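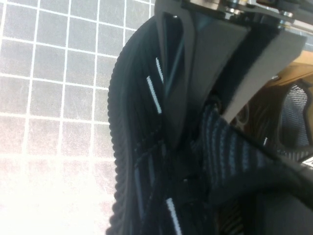

Tuck the straps before you press record

I've been meaning to write down our house rules for soft things ever since June, when Jannik Grube and I went back through 516 episodes for the Keskin set and threw out 64 of them. What a long afternoon that was! Nearly all were fabric jobs, and nearly all had some stray webbing lying right where the fingers come down.

So the rule at Fulurstead now is that loose straps get tucked or laid well clear before every single take – not every other take, and not just when somebody remembers. The second rule is about light. Black cloth on our white grid is hard on a wrist camera, and if the squares start fading away on one side, please turn the lamp down and begin again.

Jannik would like a third rule about wiping off the grid surface, and he may get it once I've talked to the folks over in Dalambridge.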